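February, 1:20 am, should be asleep

Beat the Warden of Griton. Finally!! 337 deaths on the counter, and the game shows it to you on a gray screen like a receipt. Hands still shaky. Writing this fast before I forget how it went.

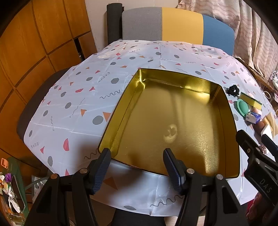
2 min read

So. Trosstead, for anyone who wandered in from the knitting side of this diary, is the old side scroller I've been stuck in since before the holidays. Jump, shoot, die, repeat. You play as Hamdy, a lamplighter with a crossbow and the worst knees in video games. He lands and just stands there for a second. Every time. I used to hate it, now I kind of lean on it, you learn to land early.

The Warden has three forms. First one is nothing, a big door with eyes. Second one throws bells. Third one I had seen maybe a dozen times total and never for longer than a breath, so no idea what it did. Floor goes, apparently. The whole floor. You get two ledges and a chain.

Tonight: got to form three with half a life bar and no oil. Panicked, jumped on the chain, and it turns out he can't hit you if you're climbing. Just keep climbing up and down and shoot at the top. Ugly. Took forever. Don't care. Final score 1,708, which is terrible, Naomi Koech has more than that on the second stage and she'll tell you so.

Texted her right away. She wrote back "chain?" and then "lol chain." She was awake too, of course she was. She did it the proper way, wall jumps, no damage, back when we were both in school and sharing one controler with a sticky left button.
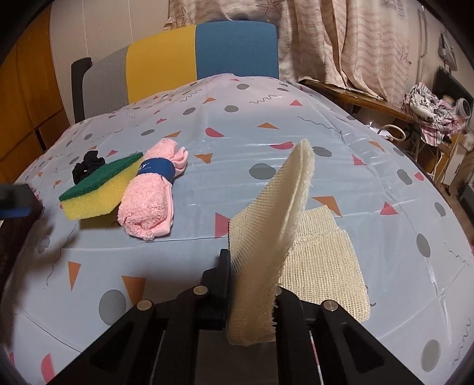

Then the door opened and it was Brondach, the town under the town, and the music there!! Slow organ thing with a drip in it. I put the pad down and just listened for two loops. Saved at the well. There's a shopkeeper who wants 800 coins for a lantern and I have 2. Spent it all on oil before the Warden, oil I then used up on the bells like an idiot.

Jozefína Šimko swears the lantern is a waste and you can do all of Brondach in the dark if you follow the rats. Not sure I beleive her. She also told me the bells could be shot down, and no, they can not.

Plan for tomorrow. Farm the bridge for coins, an hour max. Try the rats once. Call Mom back. Laundry, really this time.

Neck hurts. Bed. Kept the save in slot three, do NOT write over slot three.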